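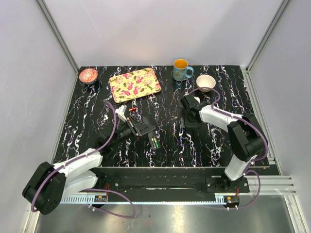 Anyone used Covuven for supervisor training?
Forum: Learning and Development, Hospitality and Retail

poonam_s
Hello all. I coordinate training for a small hotel group, Sunddale, with 144 staff over three sites. Our director wants to send ten new supervisors to the Covuven course that starts in October. The price is 3000 for the group, with one day in the classroom and the rest online. Has anybody sent people there? I am mostly interested in what they can do differently after it, because the brochure speaks only about "confidence".

kchambi
We sent four from our restaurant side last year. The classroom day was good. The trainer had worked in kitchens and it showed. The online part was weak -- long slides, then a quiz you could pass without reading them. Two of mine never finished it.

Trilok M.
I disagree with Katherine about the online part. My people did it on slow mornings and they liked that they could stop and continue. But I gave them paid hours for it. Did yours have to do it at home?

kchambi
At home, yes. That is fair, I should have said it. I still think the quiz is too easy.

faith.kombo
Before you pay, ask who will be the trainer. They have several, and the level is not the same. We had one who came from retail banking and gave our housekeeping leads examples about queues at a counter.

Also ask if you can bring your own cases. We sent three real complaints from guests in advance, and the group worked on these for the whole afternoon.

poonam_s
Thank you Faith, I did not think about the cases. Trilok, how many hours did you give?

Trilok M.
Ten per person, spread over five weeks. We put it in the roster so the managers could not take it back.

op_bajpai
I will be the one who says no. For this money you can have a senior manager coach them inside the house. We did this at Chevalier after two outside courses and I saw more change in the weekly team meetings.

faith.kombo
Only if the senior manager can teach. Ours could not, he is a lovely man but he does the work himself and says "like this".

op_bajpai
Then train him first :) One person costs less than ten.

poonam_s
I have a call with them on Thursday. I will ask for the name of the trainer and if the quiz can be replaced by a task at work. Omprakash, can you send me the outline for your coaching?

op_bajpai
Sent by private message. It is two pages, change what you like.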